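White laundry coming out of the new top loader covered in gray fuzz

Posted by Estela Cisternas

Hi all! We finally got a top-loading washer in January and I love how much fits in it compared with our old front loader. It does the sheets and the bath towels together, which used to be a whole evening for me. One thing is bugging me though. The whites come out with bits of gray fuzz stuck on them, mostly the pillowcases and my husband's undershirts. I use liquid soap, warm water and the normal cycle. I've run it empty once and that didn't change much.

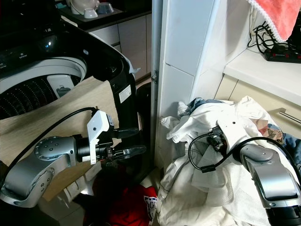
I have a mountain of whites waiting and I don't want to put them in until I know what I'm doing. Is there a filter I should be emptying? The booklet has one page on cleaning and it only talks about the outside. Also, how full is too full? I tend to pack it up to the top because, well, it fits!

Dace Petrauskas

Ooh, I know this one! Yes, there's very likely a filter, and on your kind of machine it's the white panel on the inside wall of the drum. It catches fuzz while the water moves around, and once it's full the fuzz goes right back onto the clothes. Mine was packed solid the first time I opened it and I'd had the washer all winter.

Switch the machine off and wait till the drum has stopped. On mine you press the catch and the panel tips out toward you, but they differ, so look for a catch before you pull on anything. Turn the little bag or mesh inside out, rinse it under the tap, and go over it with an old toothbrush if the soap has made it slimy. Push it back until it clicks. I do it every second load with towels and once a week otherwise. Takes a couple of minutes and the difference is wonderful — I was so pleased I washed all the curtains the same afternoon.

About how full: stop well short of the top. Clothes need room to roll over, and if they can't, the water never gets through the filter properly. I'd split your pile into 2 loads at least, towels in one and everything smooth in the other. Towels are the worst fuzz makers there are, so keep the pillowcases far away from them!

For the things that already have fuzz on them, shake them out hard outdoors once they're dry. A damp rubber glove gets the rest off.

Jong-dae Myung

check pockets for tissues

Gunārs Paulauskas

Agree with Dace on the filter. I'd add that too much soap makes it worse, it leaves a film and the fuzz sticks to that. Try half of what you pour now and give the whites an extra rinse. I skip fabric softener with towels too.

If there's still cardboard or film around the washer, get it clear before the first big load. A top loader can walk a bit when it spins. Check that it's level while you're down there, ours had one foot hanging and it banged like a drum until I turned it out a little.

Estela Cisternas

Thank you so much, all of you! Going to look for that catch tonight, and the towels are getting their own load from now on. Jong-dae, I did find a tissue, in the undershirts of all places.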